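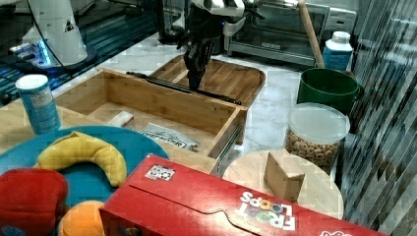
Drawer in wooden worktop box keeps sliding shut crooked – and what should live in it?

Posted in Kitchens and Storage, 15 June 2021
319 views, 4 replies (2 hidden by members' votes)

juvholm_jen

Hello all, hoping somebody can help me with a small thing that's driving me up the wall. I've got one of those light brown wooden organiser boxes that sits on the worktop, open at the top with a drawer that pulls out at the front. The drawer runs on a metal slide. I got it secondhand from a chap in Wadport and I love it, but the drawer goes in fine for most of the way and then the right side lags behind, so I have to give it a shove with my hip. It's worse when there's stuff in it.

Second part, and I know this is really two questions in one. At the minute the drawer has a folded paper bag and a little packet in it and that's all, because I can't decide what it's for. The worktop around it has filled up instead. I've got the wooden tray behind it, the toaster oven at the back, a green pot with the rolling pin standing in it, and the cereal hoops in the clear canister next to that. Then there's the blue and white canister on its board on the other side. The kids' plush food ends up there too (the banana has its own plate, don't ask me to move it, I have tried). I'd like to be able to roll out pastry without shifting everything first! What would you put in the drawer, and what would you put away altogether?

Raffaele Colombo

I had the same trouble with a drawer under my desk, so I'll start with that. Pull it right out if it will come. Some of these slides have a small lever you press and some you just lift at the front, so look before you yank. Then get a torch on the rail and check for crumbs. I mean it about the crumbs! A worktop drawer sits under everything you chop and pour, and mine had a good pinch of dried rice in the track. Old toothbrush, then a dry cloth, then try it empty.

If it still lags, look at the screws holding the rail to the box. One that has backed out a tiny bit will catch as the drawer goes past it. Tighten by hand, not with a drill, these boxes are often soft wood and you'll strip the hole in no time. If the hole is already loose, a sliver of matchstick and a dab of wood glue sorts it, leave it overnight.

As for what goes in it, I'd say flat light things. Greaseproof paper cut to size, food bags, clips, the tea packets. I tried keeping my weights in mine (a 1000 gram one and a 400, from an old balance scale) and the drawer was sagging by April. Anything heavy can go in the open top. And I'd take the rolling pin out of the pot and lay it in a proper drawer somewhere, I've knocked mine over more times than I can tell you reaching for something behind it.

Perić_at_home

get a new box, they're cheap. Jondico do one with no rail at all and it never sticks because there's nothing to stick

tallulah.b

Agree with Raffaele on the crumbs, but one more thing to check before you get the glue out – is the box sitting level? I had one half on a chopping board and half off, and the whole frame twisted just enough to pinch the drawer. You say there's a board beside it, so have a look that no corner is perched on the edge of that. Took me weeks to spot mine.

On the tidying, I go by what gets used before nine in the morning. Cereal stays out, so does whatever you make toast in. The tray I would stand on its side between the toaster oven and the wall, as long as the oven is off and cold, and bring it back out when you've finished cooking. Do check the booklet for how much gap yours needs though. That frees up a big patch of worktop right behind the box and you could slide the box back into it, which gives you your pastry space at the front.

Leave the banana where it is. My two had a cloth carrot that lived in the bread bin for a year and we all just worked round it.

juvholm_jen

Oh you're all stars. I'm going in with the toothbrush tonight and I'll look at the corners as well. Perić, I'm too fond of it to swap it, but thank you! Will report back on the screws, I need to find the little screwdriver first.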